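Mar 30, 2023
By Fionnuala McGrath

Bin-picking trials halted at Pladura after hose fitting works loose

Pladura has suspended unattended running of its bin-picking cell at the Culell site after a pneumatic fitting on the gripper worked loose and the arm went on cycling without enough pressure to hold an object.

The fault was logged during an overnight run planned for 3,000 picks. According to the company's incident note, the cell had completed 2,540 when the grasp success rate began to fall. The controller recorded 17 failed grasps in a row before an operator arriving for the morning shift pressed the stop. No one was hurt. One gripper finger was scored where it had been driven against the wall of the bin.

The note traces the leak to a push-in fitting near the wrist. The hose run had been shortened in December to keep it clear of the bin edge, which left too little slack when the wrist turned to its outer limit. Each full rotation pulled on the fitting. The supply line upstream held its normal pressure throughout, so the pressure switch on that line never tripped.

Engineers said the more serious finding was in the software. The control program, an in-house package called Tam, treats a missed grasp as a routine event and plans a new attempt. It kept a total of misses but set no limit on consecutive ones. As the planner ran out of high-scoring grasps it accepted lower-scoring ones closer to the walls, and contact forces rose. The robot's own collision detection did not respond, as its threshold had been raised earlier to avoid nuisance stops when the fingers brushed the bin floor. 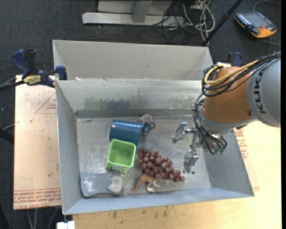 Three changes are in place. Tam now stops the arm after five failed grasps in succession and requires a manual reset. A second pressure switch has been fitted downstream of the wrist. The collision threshold has been returned to the factory setting, and grasps planned close to a wall are run at reduced speed.

Matmont, which supplied the hose assembly, has been asked to quote for a longer run with a strain relief bracket. Until that part is installed, wrist rotation is limited in software and the cell may run only with an operator present. Pladura intends to repeat the test at 2,000 picks before it considers overnight work again. It gave no date.

14 comments | 38 shares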